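From: Leonie Maihi
To: Olham Netball Club members
Subject: Re: Saturday grade draw, and who is umpiring

Noeline Faulkner wrote:
> Could somebody tell me whether we are playing Hundville or
> Costigan in the next round? I have two draws on my fridge and
> they disagree. Also, was the score against Tora really 33-20?
> My granddaughter says it was closer.
> Noeline

Noeline, take down the draw with the coffee ring on it. (I'm guessing yours has a coffee ring. Mine does.) The league reissued it after Costigan pulled their second team, so we have Hundville, away, 9:15 start, and Costigan moves to the last round in August.

The score was 33-20 to Tora. Your granddaughter played a very good third quarter and I can see why she'd like to be judged on that one alone. We won it by 4. The other three quarters were also played, sadly, and they count.

A few things while I have everyone's attention, or at least your inboxes.

1. Umpires. We owe the league one for every home game and so far we've supplied me, me, and a man from Tora who felt sorry for us. The beginner course is one evening at the Costigan hall. You get a whistle. You don't have to be fast, but you do have to be willing to call stepping on your own niece.

2. Warm-ups. Be courtside 20 minutes before the start, shoes on. Last round we had 6 players stretching and one looking for parking. Fingers, wrists and ankles before anyone touches a ball, please -- jammed fingers cost us both our shooters last season.

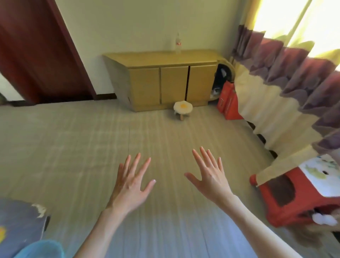
3. Positions for Hundville. Their goal keeper is very tall and has been since she was eleven. I'd like to try quick, low passes into the circle and skip the hopeful lob, which she collects like mail. If you usually play wing attack, expect to work hard and be thanked very little.

4. Water. Hundville's courtside tap is still broken, and they still describe this as temporary. Bring your own, with your name on it. Two bottles if you play full games. 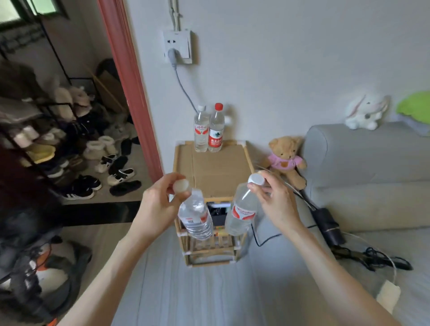
A bottle in each hand, held by the caps

5. Bibs. The center bib is missing again. Check your car, your dryer and your conscience. I have a spare C cut from an old pillowcase and I will use it.

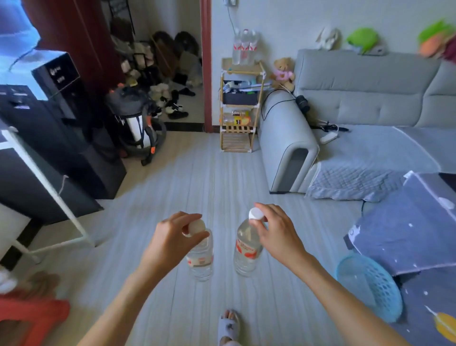

Two water bottles, floor level

Rides leave from the Olham library lot at 8:20. I can take three, or four if nobody brings one of those enormous bags. Reply to me and not the whole list if you need a seat -- Noeline, that includes you, and yes, you can have the front.

Leonie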